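Tabletops and Seams: Frequently Asked Questions
Wisus Work Tables – Help Pages

Most of what arrives in our inbox concerns the top of the table, and most of that concerns the line across it. We have tried to put the answers in one place.

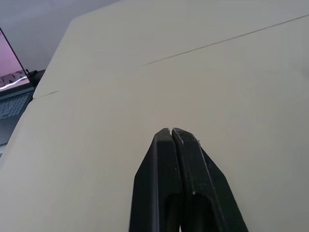

The questions are printed more or less as they come in, with the swearing removed.

There's a line across my table. Is it cracked?

Almost certainly not. Our larger tops are made in two panels, and where two panels meet there is a seam. A crack wanders. A seam goes straight from one side to the other like it has an appointment. If yours wanders, write to us.

Why not make the top in one piece?

We did, until June of the year we moved workshops. The one-piece top was handsome and would not go around the corner of a standard stairwell. We took back 9 of them in one month, two with banister marks, and started cutting them in half before they left the building.

The seam disappears in places. Did you forget to finish it?

When two panels sit flush, the gap can be hard to see from certain angles, particularly on the lighter tops. Walk to the other side of the table and it may come back. If you can see it clearly from everywhere and also lose a coin in it, the panels need adjusting. See the next question.

How do I close up a gap?

Clear the table first. People skip this and then write to us about their lamp.

Get underneath and find the connector bolts that run along the join. Loosen each one half a turn, have someone push the two panels together from the ends, and tighten from the middle outward. Go around twice. Don't use a power driver; the inserts will strip and you will have a permanent gap and a new hobby.

One panel sits higher than the other.

Check the floor before you blame the table. Each leg has a leveling foot. Turn the feet until a credit card slides across the seam in both directions without catching. If the floor is old, expect this to take a whole evening.

Can I write directly over the seam?

You can, and your pen will tell you about it. Use a desk pad, or shift your chair over. Jigsaw puzzles are fine. Watercolor paper is fine if it's on a board. Rolling out pastry is between you and your pastry.

What gets into the seam, and how do I get it out?

Crumbs, mostly. Glitter, if you have children or are that sort of adult. A soft dry brush run along the line once a week takes care of nearly all of it. For anything sticky, wrap a barely damp cloth over the edge of a plastic card and draw it along. No knives. Gangadharan Warrier, who answers these emails, keeps a folder of knife photographs and would prefer that it stopped growing.

Should I fill it?

Please don't. Filler looks wonderful for one season. Then the heating goes on, the panels shift a hair, and the filler comes up in little strips. It also glues the two halves together, and that brings us back to the stairwell.

What color is the Marar finish, really?

The catalog says cream. Customers say cream, beige, oatmeal, "sort of gray," and in one case "hospital." They are all looking at the same finish. It goes warmer or cooler depending on the light and what's near it, and one end of a table can look different from the other on the same afternoon. Ask for a sample chip and leave it in the room for a few days before ordering. The Zokell finish is darker and shows less of this, though it shows every fingerprint you own.

Will a pale top show dirt?

Yes. So does a dark one, just different dirt. Wipe it with warm water and a drop of dish soap, then dry it. Scouring powder will leave dull patches that catch the light forever, and we can't polish them out.

How much can I put on it?

The Bemo frame is rated for 172 pounds spread over the whole top. Spread is the important word. A sewing machine is fine, on either panel. An aquarium is not fine, and neither is standing on the middle to change a light bulb, which we know you do.

What sizes can I order?

Panels come 600 or 900 millimeters deep. Both panels on a table have to be the same depth. We have been asked for one of each, by someone with a radiator, and the result looked like a mistake because it was one.

Can I replace just one panel?

Yes, but a new panel next to an old one may not match perfectly at first. Tops mellow a bit with use. Some people order the pair and keep the good old one in a closet – a reasonable plan if you have that kind of closet.

My edge is chipped. Is that covered?

If it came that way, yes. Tell us within two weeks and send a photo that shows the whole edge as well as the chip. Close-ups alone look like the surface of the moon and we end up asking for another one anyway.

Do you sell a tablecloth?

No. We've been asked enough times to take it personally.

Page last updated August 7, 2021. The cleaning answers apply to all finishes; the bolt instructions are for the Bemo frame only.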